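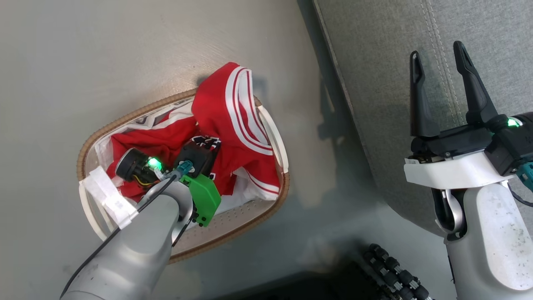

Red garment in a laundry basket.

Grondari Psalm Book: progress report to the Hollmann Fund
Period ending September 30, 2018
Written by Adoración Alcaraz, project coordinator
For the attention of Mr Ewan Brunton

Dear Mr Brunton,

I send you the second report on the psalm book. In the first report I wrote mostly about plans, and you asked me, rightly, to write next time more about what is finished and what is not. I have tried to follow this.

Where we are with the texts

The book will contain 31 psalms in simple English, each with a melody that a small congregation can sing without an organ. The texts of all of them are now translated and have been read aloud in the group. Reading aloud was your suggestion and it has changed many lines. A sentence that looked correct on paper was often too long for one breath, and the people who sing it are mostly not young.

Psalm 22 has taken the most time. Waltraud Ackermann, who makes the first version of each text from the Hebrew, wished to keep the hard words of the opening as they are. Others in the group were afraid that people would not want to sing them on an ordinary Sunday. We have decided to keep the hard words and to mark a place where the singing can stop for a silence. Mrs Ackermann has accepted the mark, although she would prefer that the silence is left to the person who leads.

Psalm 137 is still open. We all agree that the last verses should be printed. We do not yet agree if they should have a melody, or only be spoken. I expect a decision at the next meeting at Waltwood, and I will write to you when it is made.

The melodies

Torben Mühlbauer has written melodies for most of the psalms and has taken some others from older sources. He works carefully and not fast. For the psalms of lament he uses a very small range of notes, so that a low voice can also hold them. Some singers found this dull at first practice. After they had learned the words by heart they asked him to leave it so.

The melodies for the morning psalms are not satisfactory yet. They go too high, and Mr Mühlbauer knows this himself. He has asked for time until the new year to write them again, and I have agreed, with the condition that the numbering of the psalms in the book does not change any more.

Testing in the congregations

We promised in the application to test the material in 5 congregations. All of them have now received the loose sheets, and the reports are coming back, but unevenly. From Flamodska we have very full notes. Barnabás Sipos leads the evening prayer there and he writes down after each psalm what went well, which word people stumbled on, and if they sang louder or softer at the end. From two of the other congregations we have only a short letter of thanks. I am glad for the thanks, but we cannot correct a book with it. In September I visited both and sat with the people after the service, and I came home with more remarks than I could have received by post.

I give some of the remarks here, as you like to hear them directly:

"Steadfast love" is beautiful, but in our congregation many have learned English as adults and do not know the word steadfast. We now use "faithful love" in most places.

The response should be printed again each time it is sung. Turning back the page is difficult for people who also hold a candle or a child.

One lady asked that we do not explain the psalms in the book. She said that the explanation can come in the sermon, and in the book she wants only to pray. The group discussed this for a long evening. We had planned a short introduction before each psalm. It is now reduced to a single line, which says for what time or need the psalm is often used: at night, in illness, after a burial, before a journey.

Prayer days at Waltwood

The fund also supports our prayer days, and I must report on them separately. We have held 2 of them in this period. The form is simple. We come in the morning, we sing one psalm several times during the day with long silences between, and we eat together. No lecture is given. At the first prayer day there was too much singing and people were tired by the afternoon. At the second we left out the midday practice, and this was much better.

The house at Waltwood is good for us, but the chapel has a strong echo. Fast words become unclear. Mr Mühlbauer says this is useful, because it teaches us to sing slowly. I think it is useful for the melodies and less useful for those who do not hear well, and I have asked the house if we may use the lower room next time.

Some people have asked for a prayer day for families. I would like to do it, but I do not see yet who could prepare it. I prefer to tell you this now than to put it in the plan and then take it out again.

Money

The separate sheet shows the spending by month. The travel costs are higher than planned, mainly through my visits to the congregations. The cost of paper and copying is lower. I ask for your permission to move the rest of the copying money to travel, so that the total stays the same. The fee for the music engraving has not been paid yet and will appear in the next report.

Printing

We plan a first printing of up to 2000 copies. The printer has given us an offer for a sewn binding and another for a glued one. The glued book is cheaper, but it does not lie open on a music stand, and the sample we received began to lose pages after some use. I recommend the sewn binding. If the fund does not agree, we would print fewer books and not choose the glue.

What comes next

The decision on Psalm 137.
New melodies for the morning psalms.
A second round of testing with the corrected sheets, also with the congregations which wrote little.
Permission for the older melodies. One of them has an unclear owner — I have written to the publisher and have no answer yet. If it is not clear by spring, Mr Mühlbauer will write a new one.
Reading of the proofs. Mr Sipos has offered to do the English with me, and Mrs Ackermann will check the verse numbers, which are different in the Hebrew and in many English Bibles.

You asked in your last letter if the members of the group pray the psalms together and do not only work on them. Since the summer we begin each meeting with one that is already finished, and we do not take notes while we sing it. This was hard for me, I confess — I hear a wrong accent and my hand looks for the pencil.

If you wish to come to the next day at Waltwood, you are very welcome, and you need not bring anything. Please tell me only if you will eat with us.

With kind greetings in Christ,
Adoración Alcaraz

Enclosed: spending by month; corrected sheets for Psalms 22, 63 and 130; both offers from the printer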